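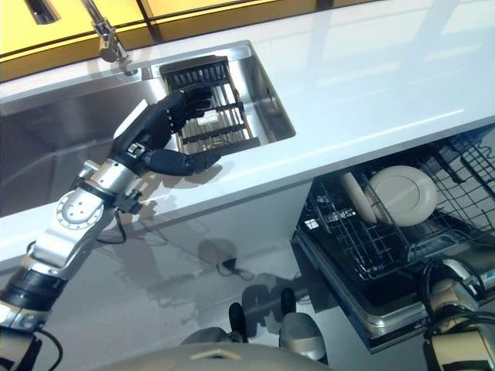 The sink, the rack, the dishwasher and the hand. Two plates are already in.

THE CHORE REPORT: Dishes, Still

Readers of this newsletter have been asking since March when we would get to the kitchen. We did floors, we did windows, we did the long and sorry business of the fitted sheet. Dishes kept slipping down the list, mostly on account of the columnist, who hates them and did not care to learn that help was further off than hoped.

So, dishes. The kitchen in question belongs to Sumstead, a small outfit that tests household machines for people who might one day sell them. It has yellow backsplash panels and a glossy white counter, and it is tidier than any kitchen I have lived in. I was given a stool, a cup of coffee and strict orders about where to keep my elbows.

Abbas Najafi runs the dish trials. He is a patient man who used to fix commercial ovens, and he talks about robots the way a farmer talks about weather. His first advice to me was to stop thinking about plates. Everybody thinks about plates, he said. Plates are flat and round and the dishwasher was built for them. If you want to see a robot have a bad morning, watch it deal with whatever is already in the sink.

In this case that meant a dish rack. It sat at a slant down in the basin, metal rods with black plastic ends, exactly the kind of thing you and I would grab by one side and haul out while talking on the phone. The robot has fingers, a thumb and a good long arm to do it with, and you would think that would be plenty. I certainly have less aluminum in my arm.

But consider what you know when you pick up a rack. You know it will catch on something. You know the steel is slippery and the rods are skinny, and that if you lift one end the other end will swing down and bang the wall of the sink. You know all this from years of banging the wall of the sink. Najafi's machine has to get it some other way, and so far the other way is trying it 348 times and keeping notes. The trial log is up to 829 if you include spoons, and he would prefer that you not ask about spoons.

I did ask about spoons. They are shiny, they nest, and they go through gaps. I will leave it there out of respect.

The shape of the hand is a sore subject in the trade. One camp says that kitchens were made for people, so a machine that works in kitchens ought to have something like a person's hand on the end. The other camp says this is vanity, and that a decent pair of tongs will do most of what a hand does for a tenth of the grief. Farhad Talebi is a tongs man. He builds grippers at Soltani and came over to Sumstead for the afternoon, he told me, to be proved right.

"Look at all those joints," he said, with real sorrow. "Every one of them is an appointment."

Najafi's answer is that tongs are wonderful until you need to hook something over the top, which is a thing fingers do without being asked. A rack has a rim, and you want to curl over it. He has the same argument ready for drawer pulls, mug handles and the straps of grocery bags. The two of them have clearly been through this before, and I had finished my coffee by the time they got to jar lids.

What neither of them disputes is speed, or the shortage of it. On a good run, Sumstead's robot can load a modest dinner's worth of dishes in almost 8 times as long as it takes Najafi, who is not hurrying. On a bad run somebody resets the sink and they start over. My own household record for loading is held by a teenager who was promised the car, and I think it will stand for some years.

There is also the matter of what counts as finished. A person loading a dishwasher makes a hundred small rulings: that one needs a rinse, that one goes on top, that one isn't dishwasher safe but we will risk it. Families have broken up over less. The robot takes the house rules it is given, and Najafi admits that writing them down was the ugliest meeting they have ever had. Which way should the plates face? He would not tell me who won.

The shop-floor side of the business is a happier story, if you like your stories dull. Mirnitz, which washes trays for bakeries, has had an arm moving the same tray from the same belt to the same rack for long enough that the crew has stopped noticing it. One tray, one rack, nothing at an angle. Talebi says that is how automation looks when it works, and that people find it disappointing to visit. He's right. I visited. It was like watching a very good elevator.

A home kitchen doesn't hold still like that. Things get left in the sink overnight, by persons who will remain unnamed but who live upstairs from me and are related to me by marriage.

So, the verdict, on our usual scale. For dishes that are alike and lined up and waiting politely, machines can do the job today. For your sink, keep the gloves. I asked Najafi if he had one of these at home and he said he has a sponge.

Next issue we go to Inetti, where they say they have a machine that can fold a towel. I have asked to bring my own towel.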